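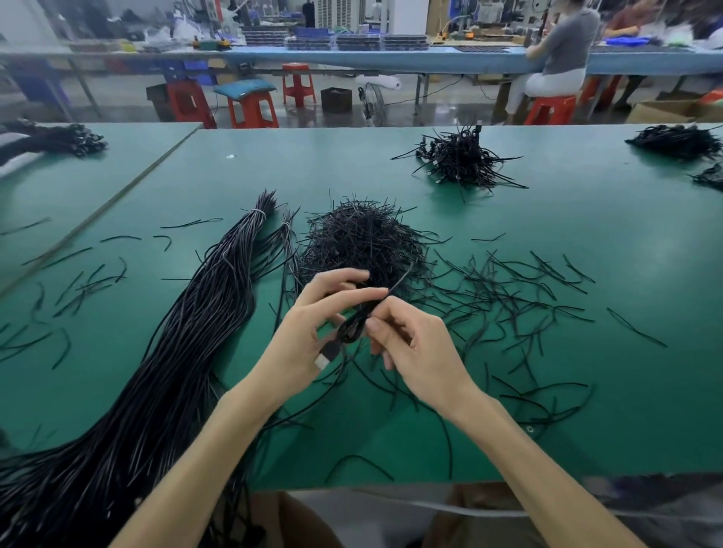
Sunday, and my fingers still feel like I'm holding cable. I shut my eyes last night and there it was, black cable, a whole hillside of it.

So, the Nemus trial. We've had the sales pack from Zornen sitting in the lunch room at Flaltovstead for ages, and I finally took it home and read it properly with a pot of tea. It's a bench kit – two small arms, a tray, a pair of cameras on a post – and it's meant to pick one cable out of a pile, find the connector end, and lay it straight for the next person. The brochure shows it doing this with four cables on a white mat, all facing the same way. Four! I'd love to see it meet our table on a Friday arvo.

I don't want to be a grump about it, though. I spend my whole shift picking short black cables out of a clump of other short black cables, and if something wants to take that off my hands it's welcome to. My thumbs would send it flowers. It's the feeding-in that worries me. You get hold of one, you pull, and three of its mates come along, and you sort of roll it between your fingers till they let go. I couldn't tell you how I do it. How they'd teach that to a pair of arms for $2,337 a month is beyond me, but that's the lease price, with 5 days of set-up thrown in and the gripper pads extra (of course they are).

The other quote is from Eklund, who don't sell you the machine at all. They bring it, run it, look after it, and charge by the piece, with a minimum of 4,000 pieces a week. I like that one better on paper. If it sulks, it's their problem. But the minimum is the minimum, and in a slow week we'd be paying for cables we never had.

The boss has asked each of us on the bench to write down what we'd want it to do, which I thought was decent. My list so far:

Cope with black on black on a green table.
Leave the tied bundles alone.
Not yank by the connector, ever.
Stop when I put my hand in.
Be quiet. The fan is enough.

I also want to know who does the sorting when it gives up. Zornen's sheet says it "requests assistance" and I have a fair idea whose name that'll be.

Anyway, almost 40 pages of manual and I got as far as the cleaning section before I nodded off on the couch. Must ask on the next shift whether it can handle curly ones. And buy hand cream, the good one in the tin, the tube stuff is useless.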